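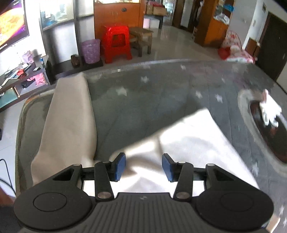

Telma Arancibia asks if she should learn the gripper at all, when in two years the folding machine will do her table without her. We received this question in many forms since September, so we put it first.

Will the folding machine take my job?
No position at Billari is closed because of the machine. The contract for the Pralville laundry says this in writing until the end of the two-year trial. After the trial we must negotiate again, and we can not promise today what the result will be.

What is the work with the hand-held gripper?
You hold the gripper in your hand and move the textiles with it: spread, pick up, fold, put down. The movements are recorded and the machine is trained with them. Soft things are the most difficult, so we need many kinds, from a thin cloth to a quilted blanket. Gloves are permitted.
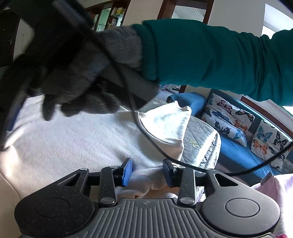 Must I participate?
No. Please tell Murali Marar yes or no before the new shift plan is made. A no is not written in your personal file.

Is my speed measured?
The recordings have time marks, but your supervisor does not see them. Slow recordings are also useful. The normal target of 400 pieces per shift is not valid for a shift with the gripper, where the target is 300 and mistakes are not counted.

Do I receive more pay?
Yes, 600 per month in addition, paid with the normal salary. If you stop in the middle of a month, you still receive the full amount.

What changes for the people at the folding tables?
The flat pieces will go first to the machine. Small and irregular pieces stay with the people, also everything with damage. Henrik Hollmann is preparing a training for those who want to operate the machine, and it takes place in working time.

My wrist hurts after using the gripper. What can I do?
Stop and change hands, or change the task. Report it on the same day to Rehema Bakilana, also when the pain is small. She can order a different handle.

Is there gripper work on Sunday?
No.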